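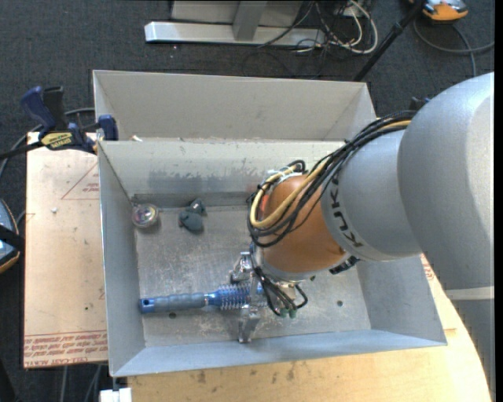 Skorken Returns is a set of shift records from the returns bench of the Bennani tool hire depot in Plornerham, where small tools come back from customers and must be sorted before they are cleaned and hired out again. Until last year this sorting was done only by hand. Now a robot cell does the first part of it, and the people at the bench do the rest. The records are about both, and more about the people than one may expect from the file names. A typical bin is not a tidy one: a blue tool with a ribbed handle lies flat on the metal floor under the fingers of the KUKA arm, and near it are a small round metal piece and a dark lump which may be clay or rubber. The arm must decide what to do with such a lump, and so must the colleague who sorts after it.

Contents

picks.csv — 2,545 rows, one row for each attempt of the arm to take an object out of the bin
handovers.csv — 381 rows, one row for each object that the arm left for a person
notes.csv — 60 shift notes, written by the bench staff at the end of the shift
fields.txt — the meaning of every column
changes.txt — what was corrected after the first release

There are no images or sensor recordings in this release. The files are ordinary comma-separated text in UTF-8. If you open them in a spreadsheet program, please import the column object_code as text, otherwise the leading zeros are lost and the rows of picks.csv cannot be matched with handovers.csv any more.

How the work was before

The person on returns emptied the customer's bag into a bin, took out each item, looked up the code, and put it in the right tray. It is light work but it is done standing, with the head down, and in the busy hours the same person also had to answer the counter. Metal splinters in the fingers were common. On the other hand, the returns bench was the place where new staff learned the stock. After one season there you knew each driver bit and each adaptor by touch.

How the work is now

The staff member fills the bin and clamps it to the table, and starts the cell from the panel. The arm takes what it can recognise. What it cannot recognise, or has dropped two times, stays in the bin and becomes a handover. The person then takes it out, chooses a reason from the list and, if he or she wishes, writes a comment of up to 200 characters.

Three things changed for the staff that we did not plan.

First, the easy objects disappeared from their hands. What remains is the difficult part: broken tools, tools of other firms, pieces without a code, dirt that looks like a part. Several notes say that the day feels heavier although fewer objects are touched. We believe these notes and we ask users of the data not to read a low number of handovers as a light shift.

Second, there is more waiting. The arm is slower than a trained hand, and a person cannot go far away when a bin is nearly finished. The depot later allowed the staff to do the cleaning work in this time. Some liked it. Others wrote that they now have two jobs with one chair.

Third, learning the stock takes longer for new colleagues. The depot has answered this by keeping one bin of each delivery for sorting by hand. These bins are not in picks.csv, but they are mentioned in the notes as "hand bin".

The handover reasons

unknown — the system gave no code
wrong — the system gave a code and the person did not agree
slip — the object was dropped two times
dirt — the object was not a tool or a part of one
stuck — the object could not be gripped where it was lying
stopped — the person pressed the stop button, for any reason

The reason "stopped" needs care. In the first weeks the staff were asked to explain each stop to the shift leader, and the number of stops was very low. After we removed this question, the number went up. I do not think the cell became worse in that week. I think people felt more free to stop it, and this is how it should be.

Privacy and consent

Each person at the bench was asked before collection started and could say no without giving a reason. Names, staff numbers and start times of shifts were removed. The notes were shown again to their authors before release, and where an author wished it, a sentence was taken out and replaced by the word [removed]. Pick speed is not linked to any person. The depot has agreed in writing that these files are not used to judge staff, and we ask the same from everybody who downloads them.

Known problems

- The clock of the cell was not set back at the end of summer time. The column time_raw has the error, the column time has the correction.
- The codes for adaptors were changed in December. Old codes were translated by hand, so a few mistakes are possible.
- Some notes were written in a mixture of languages. We translated them into English and did not keep the original text, which I regret now.
- The second depot, in Rernberg, uses deeper bins and a different list of reasons. Its records were left out.

What the data is good for

You can study which objects come to people after a machine has taken its share, and in which words people describe this. It is less suitable for comparing robots — there is only one cell, with one kind of bin. Please do not use it to calculate how many workers a depot needs. The depot did not reduce the number of staff in the period of collection, so the records cannot tell you anything about this.

Maintenance

The files are maintained by Younes Fahmy. Corrections are welcome, please send the row number and the file name together. Last revision of this text: September 19, 2021.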